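List: manip-methods
Subject: Re: [manip-methods] Bedix preprint, hand-held demos vs. teleop
Date: January 19, 2025
From: list member, Sturkis bench group

I've now read the thing twice, appendix included, and I'm less excited than most of this thread. Quoting the message I'm answering so the numbers stay attached to the claim:

> The headline for me is Table 2. The Jestura team trained one policy
> on 400 hand-held demonstrations of pick-and-place with soft objects
> and compared it with a policy trained on 178 teleoperated ones. Same
> network, same action horizon, same test kitchen. The hand-held policy
> wins on every object in the soft set. They put this down to the
> variety of the homes, and I think they are right. If that holds, I
> don't see why any of us should keep paying for teleop time on this
> class of task. You walk into a kitchen, you squeeze a sponge, you
> walk out with training data.
>
> The other nice thing is that there is no calibration step for the
> room. The camera rides on the gripper and that is all there is.
>
> Has anyone on the list tried to reproduce it yet? I would be happy
> to share our loader.

First, the comparison. 400 against 178 is not a comparison of collection methods. It is a comparison of a big set and a small set that also happen to have been collected differently. The authors say the two sets took the same operator hours, and that's a fair thing to want to know if you are the one paying the operators. But then the claim is "cheaper per demo," and the abstract says "better data." Those need separate experiments. The one I'd want is dull: cut the hand-held set down to 178 at random, do it several times with different seeds, and show the spread. It's an afternoon of shell scripting and then a few days of GPU time. I looked for it in the appendix and found a subsampling plot for the rigid objects only.

Second, the test kitchen. "Same test kitchen" is doing a lot of work. Section 5 says it was "held out," but the footnote says hand-held demos were also collected in the adjoining room, which has the same floor and shares a doorway with it. With a wide-angle lens on the gripper, a good part of that kitchen could be in the training set as background. Held out by room label and held out by pixels are different things. I would like to see the result in a building nobody collected in.

Third, and this is the part I have my own data on. We have been collecting with a similar tool at Sturkis since July, on the Acheampong protocol, which is stricter than the Jestura one about where you start and stop but otherwise close. The frame below is from our foam subset. 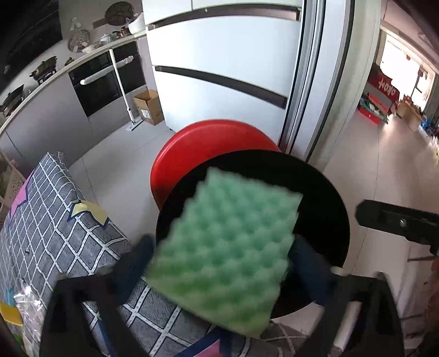

Soft objects

The sponge is the green egg-crate kind, held by its left and right edges between the two padded fingertips. Look at how much of the rest is kitchen. There's a refrigerator, a red stool, a vacuum leaning on the ovens, and a hallway running off to a bright doorway. That is what people mean by variety and I agree it's in there. What I don't see is anything that tells the network how hard the foam is being squeezed. The foam is also slightly blurred, and a lot of the frames in this subset are like that. If the label you care about is grip width against a compressible thing, you are leaning on the width readout and hoping the image helps.

So I checked whether it does. We took 176 foam episodes, trained as usual, then trained again with a mask over the fingers and whatever is between them. On the masked version the policy still closed at a sensible moment on most trials. I found that worrying. It suggests the close signal is coming at least partly from hand speed and from where the background has got to, because people tend to slow down in the same way before they grasp. On rigid objects you may never notice, since the object stops the fingers for you. On foam it doesn't, or not soon enough.

Of the 46 rollouts we ran on the robot with the unmasked policy, the failures were mostly one sort – the fingers close on time, in the wrong place, on a piece that has been turned a little. I haven't tabulated these properly and I won't quote a rate until I have. Somebody will ask, and the answer is that our set is small too, our arm is slower than theirs, and none of this shows the Bedix result is wrong. It shows that a policy can look as if it has learned about soft things when it has learned about human timing.

The paper could rule this out with what they already have on disk. Mask the fingers. Or replay the episodes at a changed speed and see if the close point moves with the picture or with the clock. They report neither.

On "no calibration step for the room": true, and I like it as much as anyone. But there is a calibration step for the tool, and there is the mapping of the tracked pose onto the arm. In our hands that mapping drifted when a white refrigerator door filled most of the view. Glossy flat surfaces give the tracker very little to hold on to. We drop those episodes. The preprint says episodes with poor tracking were "removed by inspection" and gives no count. If hard kitchens are the ones being removed, then the variety argument needs another look, as the set that's left is the easy part of each home.

What I'd ask the authors for, if any of them read this list:

1. The size-matched run on the soft set, with seeds.
2. How many episodes were dropped for tracking, listed by home.
3. A masked-finger ablation.
4. One test site with no shared rooms.

I would drop most of my complaints for 1 and 3 alone.

As for the offer of the loader, yes please. Ours assumes the Acheampong start pose and trims everything before it, so I can't read the Bedix files without throwing away the approach, and the approach is the bit I want to look at. If yours keeps raw timestamps, even better. Please say whether width is stored as commanded or measured. I've been bitten by that before, and the preprint uses the word "width" for both in the space of one page.

We aren't giving up our teleop hours yet. I can put the mask script on the list server this week if there's interest – it is ugly and has our paths hard-coded in it, so expect to edit the top of the file.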